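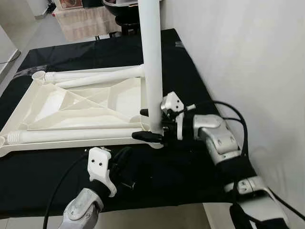

White plastic frame laid flat on black cloth, pole at the right-hand corner.

Abenezer Nigatu

1. A thread on the Stekwood petition, as people keep asking me what happened and the council's own notice is hard to follow. I was at both meetings and I have read the clerk's report and the letters attached to it.

2. The petition asks for a public vote on whether private landlords in Stekwood should have to join a register. It doesn't set up the register. It asks for the question to go on the ballot in November. A lot of the comments under my earlier posts mix these up.

3. Under the town charter, a petition like this needs 2,000 valid signatures from people on the electoral roll at a Stekwood address. If it gets there, the council has to either pass the measure itself or put it to a vote. It can't just sit on it.

4. The organisers handed in 2,188. That is the number on the receipt, and the clerk's office agrees with it. So does everyone else, as far as I know. The argument is over how many of them are valid.

5. After it was handed in, a group called Skokano Property Forum sent the clerk a challenge. They represent landlords across the county and they are open about that. Their challenge covers around 1,000 signatures.

6. I've seen people call this a dirty trick. The charter says any resident or organisation may challenge a signature in writing, so they are allowed to do it. You can dislike the reason and still accept that the rule is there.

7. The challenge has a short part and a long part. The short part is the ordinary stuff: people who signed twice, people who live over the line in Zinport, and people who aren't on the roll at all. Every petition has some of these.

8. The long part is about addresses. The form has a box for "address as registered". The Forum says a signature should be thrown out if the address is missing a flat number, even when the name matches and the building matches.

9. You can see who that hits. If you live in a house you own on Mill Lane, your address is one line and you can't really get it wrong. If you rent a room above a shop, it might be written three ways on three different bills.

10. The petition is about renting, so naturally a lot of renters signed it. I'm not saying the Forum picked this point for that reason. I'm saying that is the effect, and the council should have talked about the effect, and it barely did.

11. What the charter says is that a signature is valid if the signer "can be identified on the roll from the particulars given". It doesn't mention flat numbers. It doesn't mention what the form asks for either. The form was drawn up later by the clerk's office.

12. To me that settles it. If the clerk can find you on the roll from what you wrote, you count. If there are two people with the same name in the same building, fair enough, that one needs looking at.

13. The clerk's report takes more or less that line, in more careful language. It recommends that signatures be kept where name and building give a single match. It also says the office would need more time to go through the rest.

14. So at the first meeting the council had a report in front of it and a recommendation. The sensible thing would have been to accept it and give the clerk the extra time. It took most of the evening to not do that.

15. Councillor Tekleab moved an amendment to send the whole thing to outside lawyers before any more checking was done. The reason given was risk: if the council gets it wrong, whoever loses will sue, and the town pays.

16. I don't think that's a silly worry. Zinport went through something similar over its parking petition and ended up in court. But Zinport's problem was that it missed its own deadline, and waiting for lawyers makes that more likely here.

17. Because there is a deadline. The question has to be certified in time for the ballot papers to be printed. If that passes, the petition doesn't die, but it moves to the next general ballot, and that's a two-year wait.

18. Someone from the public seats asked whether the lawyers' advice would be back before the print deadline. The chair said questions from the public had to be submitted in advance. No councillor then asked it on the record, which I found strange.

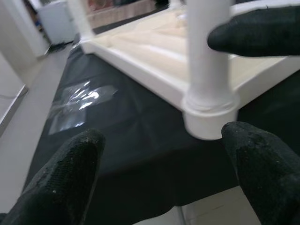 19. The amendment passed. I've had messages asking which way each member voted and I would rather you read it in the minutes than take my notes for it. They should be on the council website by Sunday. The library desk will print them if you ask.

20. Second meeting. This was shorter and had fewer people at it. The advice wasn't back. The clerk asked whether her staff could carry on with the uncontested signatures in the meantime, so that at least part of the work would be finished.

21. That was agreed without a vote, and it's the most useful thing to come out of either evening. It means that when the advice does arrive, the only thing left will be the address question. Credit to the clerk for asking.

22. Something I got wrong in an earlier post: I said the Forum wanted people who signed with initials struck out too. They don't. Initials are mentioned in their letter, but only in a list of things they are not challenging. I've deleted that post.

23. On the register itself, since I'll be asked. I lean towards it. I rented in this town for a long time and I couldn't always find out who owned the building I was living in. A phone number that somebody has to answer would have been worth a lot to me.

24. I've also heard from a couple of small landlords who are worried about the fee, and I think they have a point. The draft doesn't say what the fee would be. It leaves it to the council to set each year. I'd want a limit written in.

25. But all of that is for the campaign, if there is one. Whether you like the register has nothing to do with whether somebody's signature counts. I'd say the same if it were a petition to scrap the register.

26. Some replies say the organisers should have collected more signatures so this wouldn't matter. Maybe. They were standing outside the post office in the rain for a lot of it. They cleared the number in the charter, and that's the number they were told to clear.

27. Others say the form should be fixed. Yes. Put a separate box for flat or room number, and print the charter wording at the top so people know what they're being asked for. The clerk's report suggests the first of those. It's a small job.

28. If you signed and want to know whether yours has been challenged, you can ask. Ring the clerk's office or go in, and give your name and address. They will tell you about your own entry only. They won't read out anyone else's and you shouldn't ask them to.

29. If yours has been challenged over the address, you can give them a short signed statement saying where you live. There isn't an official form for it, a plain sheet is fine. Put your name, your full address as on the roll, and say that you signed the petition.

30. I checked that with the office before posting it. They were clear that a statement doesn't guarantee anything. It goes in the file with the challenge and whoever makes the decision will have it in front of them.

31. Please don't sign again. I've seen a post going round telling people to do that. The petition is closed, a second signature does nothing for you, and it would hand the other side a real complaint where they currently have a weak one.

32. And please leave the clerk's staff alone about the politics of it. They didn't write the amendment and they don't get a vote. One of them told me the phone has been going all day with people wanting to argue about rents.

33. If you want to lean on somebody, write to your councillor. Keep it brief. The useful question is whether they will accept the clerk's recommendation once the legal advice is in, and whether they'll call an extra meeting if it comes in late.

34. I wrote to mine last week and got a reply, a polite one, saying they were waiting for the advice before taking a view. I've asked again about the extra meeting. I'll post the answer when I have it, with their permission.

35. To the person who asked if I'm paid by the petition group: no. I signed it, I've said so from the start, and I haven't collected for them or given them money. My own address has a flat number in it and I did write it down.

36. To the person who asked if the Skokano county council can step in: I don't think so. The charter is a town matter and the county only runs the ballot on the day. If somebody knows better, please send me the section and I'll correct this.

37. Next council meeting is at 7pm in the usual room, use the side door as the front steps are still being repaired. The petition is down as item four. Public questions have to be in by noon the day before, by email or on paper.

38. I've sent mine in already. It's the one about the print deadline.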